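Ticket 49: Left finger opens late during clothes demo
Queue: Open day support
Opened by: Iolo Meredith
Status: Waiting for reply

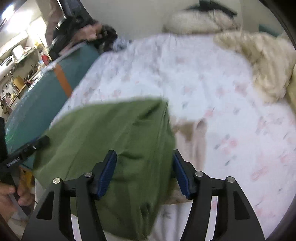

The fault appears only when we work with clothes. With the Ganer test blocks, the hand-held gripper opens and closes well, both fingers together. With a shirt between the blue pads, the left finger stays closed a moment longer than the right one, and the cloth is pulled to the side before it falls.

Visitors come on Friday and they will try the folding themselves at the bed, so I would like to solve this before then.

What I have tried:

Restarted the Odar recorder. No change.
Cleaned both pads with a dry cloth. A little better for 9 grips, then the same as before.
Changed the pads, left to right. The delay stays on the left side, so I think the pad is not guilty.
Went back to the older settings from January. No change.

Reply from Bosance support, 10:40
Thank you for the clear notes. Please loosen the screw near the base of the left finger by a quarter turn and try again with the same shirt. Please also send the Ryu log of one bad grip.

Reply from Iolo Meredith, 14:15
I did the quarter turn. From 17 grips with the same shirt, the left finger was late in two. Before it was about half of them. The log is attached. May I turn the screw a little more, or is there a risk that the finger becomes loose when visitors pull on it? I have also no spare screw of this size here. If you can send two by post, I will be grateful.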